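Basement radon reading way up, do I call somebody or keep testing?
Home Air and Radiation > Radon

slabsider
Joined: March
Posts: 14

Hi all. We bought a ranch house out past Limcombe last fall and I finally got around to putting a radon monitor in the basement. It's a Tamon, the little plug-in one with the screen, and I left it in becquerels at first since I didn't know there was a setting. This morning it says 337. I nearly spilled my coffee looking that up.

The house had a test done before the sale and the paper says it passed, but that was in the summer with the windows open half the time, from what the neighbors tell me about the last owners. Now it's cold, everything is shut, the furnace is going all day, and my desk is down there. So I'm the one sitting in it.

Furtado (local outfit, they do waterproofing too) can come look next week. My question is whether I should let them go ahead with a system or wait and do a long test first. My wife says call, my dad says it's a racket. Help me out please!

gravelbed
Posts: 2,106

Is 337 the short-term number or the long-term average? On the Tamon you have to push the button to flip between them and the short one jumps all over the place. Mine doubles every time a storm rolls through.

slabsider

Short-term, I think? There's an S next to it. The L side only shows dashes so far.

gravelbed

OK then it hasn't been running long enough to tell you much. Leave it alone, don't carry it around the house, and come back when the L side has a number. I know that's a boring answer.

nightshift_mel
Posts: 388

I'm going to disagree with gravelbed a little. A high short reading in a closed-up basement where someone works every day is enough for me to at least get the estimate. An estimate doesn't cost anything with most of these companies and it takes them weeks to get to you anyway. You can keep the monitor going the whole time. If the long number comes back low, you cancel.

What I would not do is open all the windows down there and call it fixed. We tried that one winter. It dropped while they were open, we froze, the heating bill was awful, and the number climbed right back the evening we closed up.

gravelbed

Sure, get the estimate. I just don't want to see a guy sign for a fan and a hole in his slab over one S reading. These companies are not going to tell you to wait.

tworivers_hank
Posts: 61

Your dad's half right, there are some cowboys in this business. But radon isn't a racket, I've had it in 2 houses now and both times the pipe and fan fixed it. In this one the long average went from scary to 2 (that's picocuries, the American unit, so don't mix it up with your 337, switch the thing over in settings before you compare with any of us).

Where is the monitor sitting? That's the first thing I'd want to know.

slabsider

Switched it to picocuries, thank you, the number looks a lot less like a phone bill now. Still too high.

It's on the floor behind the desk, kind of wedged between the wall and a file cabinet. The outlet's back there. Is that bad?

pinecrest_attic
Posts: 940

Yep, that's bad! Not bad as in dangerous, bad as in you're measuring the corner behind a file cabinet. I moved mine four or five times before I was happy, so let me save you the trouble.

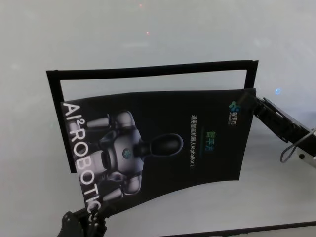 Placement makes a bigger difference than most of the manuals let on, and I'd sort that out before arguing about fans. Get it up off the floor to about the height you breathe when you're sitting down, away from the outside wall, away from the sump lid and well clear of any vent. A table is great. What I'm after is air that can get at the thing from every direction — look at the thin black frame standing up on that pale tabletop, wide open in the center so you see the gray right through it, and then think about your monitor jammed behind a cabinet. Run an extension cord if you have to. Then leave it there and don't fuss with it, which I found harder than it sounds (I was checking mine before breakfast).

gravelbed

Good post. I'd only add don't put it where the sun hits it in the afternoon or right by the dryer.

nightshift_mel

And write down the day you moved it, or reset it. Otherwise the long average is part corner and part table and you'll never untangle it.

tworivers_hank

Not sure about the reset. I never reset mine and it caught up fine after a while. But OK, starting clean doesn't hurt.

slabsider

Moved it to the end of my desk, reset it, wrote it on the calendar. I also picked up one of those Enis charcoal kits at the hardware store so I have something to compare with. Does anybody trust those?

pinecrest_attic

I've used Enis and they came out close enough to my monitor. Read the sheet about keeping the house closed up before you open the can, and mail it the same day you seal it. My first one sat in my truck and I had to buy another.

gravelbed

I don't love charcoal cans, they only see a couple of days and humidity messes with them. As a second opinion, fine. I wouldn't spend 100 bucks on a pile of them though, I'd put that toward the system if it ends up you need it.

slabsider

Just bought the one, promise.

Update from later in the week: Furtado came by. Nice enough guy, walked around, found the gap where the water line comes in and a crack running under the stairs that I'd never noticed. He wants to put the pipe up through the garage with the fan in the attic there. He said sealing the cracks alone probably wouldn't do it. He didn't push me to sign anything. The S number on the desk is lower than it was in the corner but it's still up there.

nightshift_mel

Garage routing is nice, you won't have a pipe on the outside of the house. Ask him what happens if the number doesn't come down. Ours had it in writing that they'd come back and add a second suction point.

tworivers_hank

What mel said, get it in writing. And ask how loud the fan is if there's a bedroom on the other side of that garage wall. Ours hums. My wife can hear it and I can't.

gravelbed

I'll soften a bit. Still high after moving it and you're down there every day, so I wouldn't blame you for going ahead. I'd personally still wait for the L number.

slabsider

I think I'm going to wait for the Enis result and then decide. Meanwhile I've moved the laptop up to the kitchen table, and the kids are already complaining about my phone calls. Will post the numbers when the lab sends them.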